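Break-ins at the Clakar allotments: your questions

I get asked the same things at the gate over and over, so I've finally typed them up. I've had a plot at Clakar for longer than I care to admit and I've been broken into more often than I'd like (three sheds, one greenhouse, and somebody once had all my leeks). I'm not a police officer or a lawyer, just the person who ends up filling in the forms!

Somebody has been in my shed. What do I do first?

Don't tidy up. I know, I know, you want to sweep up the glass and get the kettle on, but leave it alone until you've taken photos. Get the door, the lock, the hasp, the inside, and the path up to it. Then ring the non-emergency number, or 999 if you think they're still on the site. Please don't go looking for them yourself. We had a chap chase two lads down to the brook one September and all he got was a twisted knee.

It's only an old spade. Is it worth reporting?

Yes! I'm a terrible bore about this. We have 154 plots, and when the officer from Stisteck came out to talk to us she had 5 reports on her list for the whole year. I could have named more than that from my own row. If it isn't reported it didn't happen, as far as the patrol rota goes.

What should I have ready when I ring?

Your plot number, when you last saw everything in place, what's gone, and anything that marks it out as yours. They'll give you a crime reference number. Write it on something you won't lose, so not your hand and not a seed packet (I've done both).

How do I mark my tools?

Postcode and house number, in paint or with an engraving pen, somewhere it won't wear off. I do the shaft and the metal. Bright colours help too, my fork has a pink handle and it has outlived four plain ones. Take a photo of each tool once it's marked and keep them all in one folder on your phone.
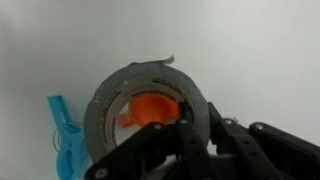 A roll of grey duct tape, stood on its edge

Can I patch up the door myself?

Once you've got your photos and your reference number, yes. Please do it the same day if you can, even if it's a bit rough, as an open door tends to bring a second visit. A proper repair can wait for the weekend. The shop in Puvberg keeps hasps and coach bolts behind the counter and will cut a board to size while you wait.

Can I put barbed wire on my fence?

No, and it's in the tenancy agreement, page two. No broken glass along the top either. Gooseberries are allowed, and I can tell you from experience that they hurt.

Will insurance pay out?

It depends whose. Some house policies cover things kept at an allotment and lots don't, so ring and ask before you need it. The site has a group scheme through Nikzad which pays up to £300 a plot for tools, with the first £44 down to you. It doesn't cover crops. I asked about my leeks and there was a long silence on the line.

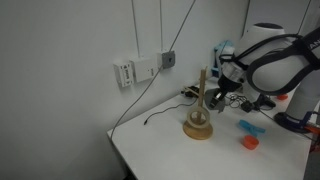
Wooden ring-toss stand on a white tabletop, with a robot arm to the right

What about plants that have been pulled up or trampled?

That's criminal damage, and it's just as reportable as a theft. People feel silly ringing up over beans. Don't! When the Puvberg end got flattened (whole rows of sweetcorn, and every bit of the school's pumpkin patch) it was the photos and the times that got it taken seriously. Put down what you'd have had from it as well as what the seed cost.

I think I know who did it. Can I put it on the group chat?

Please don't. Tell the police, and tell them why you think so. We've had the wrong person named before, a perfectly nice young man who was cutting through to see his nan, and it took an awfully long time to put right.
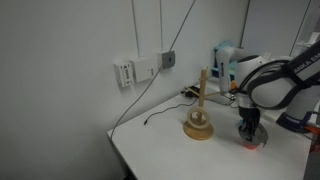
The other trouble with the chat is that things get lost in it. If you saw a van, ring it in with the number plate and the time, and then by all means grumble to the rest of us afterwards.

Can I put up a camera?

On your own plot, pointing at your own plot, yes. Let me know and I'll add it to the site plan. It mustn't look over anyone else's plot or the back gardens on the lane. Battery ones need checking more often than the box says, particularly in winter.

What happens after I've reported it?

Quite often, not much. You'll get a letter or an email, and it may well say the case is closed. It's disheartening, I won't pretend otherwise. But things do turn up. Two strimmers and my neighbour's wheelbarrow came back from a garage in Stisteck, and they only came back because they were marked and on the list.

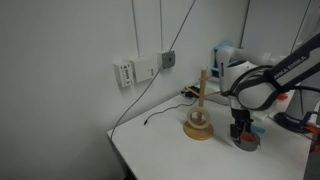 Mehrangiz Mazandarani

Who locks the gate, and when?

Whoever is last out, and the latest is 9pm in summer. If you aren't sure whether you're last, lock it anyway, everyone has a key. The code for the small side gate gets changed every spring and again after any break-in. I'll text it to you, so do tell me if your number changes.

Can I borrow tools if mine have gone?

You can! There's a spare set in the green locker by the water tank: forks, hoes, a decent rake and some truly awful secateurs. Sign the book and bring them back clean.

My question isn't on here. Where do I ask?

Catch me on the site most mornings before 11am, plot by the top tap, or leave a note in the box on the noticeboard. I empty it when I remember.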